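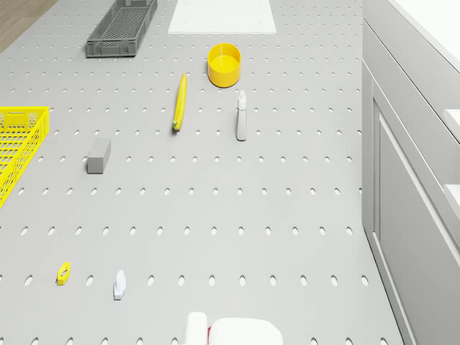 Tirnurmont Automation Laboratory
Workbook, simulation cell
November, morning session, opened 9:40

Subject: protective stop not latched during tabletop sorting runs

The overnight batch ended early. The Pistar controller was running the sorting task in the Mastik simulator with the current household object set, and the batch was set for 40 episodes. Episode 18 did not close. The log shows a contact between the gripper and the platform, a protective stop, and then, 4 control ticks later, a resumed downward command. The arm pressed into the platform until the solver reported a joint torque outside its limits and the process exited.

The contact itself is a minor matter. Contacts with the platform are expected when the controller reaches for low objects, and the small yellow piece is a known difficulty. The concern is that motion resumed with no reset having been given. Under the laboratory's rules a protective stop must hold until it is cleared by an operator or by the supervisor script. The supervisor script did not clear it. Its log for the episode is empty after the start message.

The same controller build is scheduled for the hardware cell. That transfer is on hold until this entry is closed.

Reproduction

Episode 18 was replayed from its stored seed. The fault did not appear on the first replay. It appeared once physics logging was turned off, which suggests a matter of timing. With logging on, the step takes longer and the stop signal arrives before the next command is read. With logging off, the order is sometimes reversed.

A second replay was made with the gripper placed by hand above the near part of the platform and a plain downward command in place of the learned one. Motion resumed after the stop in that case also. The learned controller is therefore not needed to produce the fault, and the work on grasp selection can continue on its own branch.

Attention then turned to the platform. The visual model has rows of holes, and there was a question as to whether the collision model follows them. If a fingertip could enter a hole, contact might be lost for one tick, and the stop might be treated as ended. The collision model was opened and found to be a plain slab. The holes exist only in the visual mesh. This explanation is withdrawn.
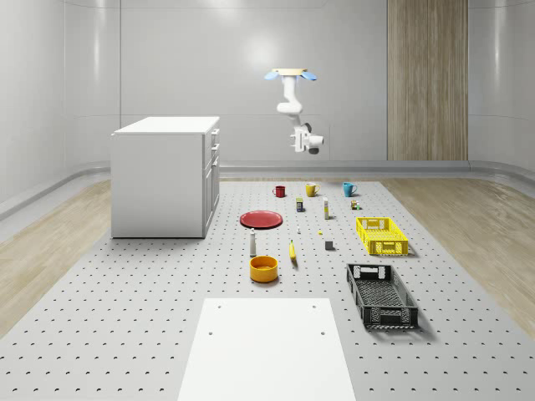

For the remaining checks the arm was sent to its raised pose at the start of each trial, clear of the objects, and the object layout was reset from the seed. Crates, bowl, banana and bottles were left in the set. Removing them would have changed the step time, and step time is what is under test.

Finding

The Đỗ bridge, which carries messages between Pistar and Mastik, keeps the stop state as a level and not as a latch. When contact force falls below the threshold, the bridge reports "no stop." The supervisor is supposed to hold the state on its side, but it samples the bridge at a slower rate than the controller does. A short contact can begin and end between two samples. The supervisor never learns of it, and the controller, having seen the stop appear and then vanish, carries on with the command it was already holding.

This also accounts for the empty supervisor log, which was first read as a disk problem. Time was spent on the disk that should have gone to the bridge.

Earlier batches need to be reviewed. Any episode in which a stop appeared and vanished inside one supervisor interval would have been scored as a normal episode. The success figures sent out with the last monthly report may include such episodes and should not be quoted until the review is complete.

Corrective action

1. The bridge is to latch the stop on the first tick of contact above threshold and hold it until an explicit clear message is received. Patch written this afternoon, review pending.
2. On a stop, the controller is to discard its held command. On clear, it must request a new one.
3. The supervisor is to record the tick number of every stop it receives, so that its log can be compared with the bridge log.
4. The plain downward command test is to be added to the checks that run before each batch, with physics logging both on and off.

With the patch applied locally, the downward command test was repeated with logging off. The stop held in all trials until cleared. This is a preliminary result. The full batch has not been rerun.

Open items

The torque limit ended the process without writing the final state, and the last frames before exit are missing from the record. The exit handler should write them. To be raised with whoever maintains the Mastik build.

It has not been determined whether the hardware cell uses the same version of the bridge. The cell has a wired stop that does not pass through software, but the software stop is still listed in its risk assessment and must work as described there. Version to be read from the cell computer before it is next powered for motion.

Overnight batch to be restarted from episode 1 with the patched bridge, same seed list. Hold on hardware transfer remains in force.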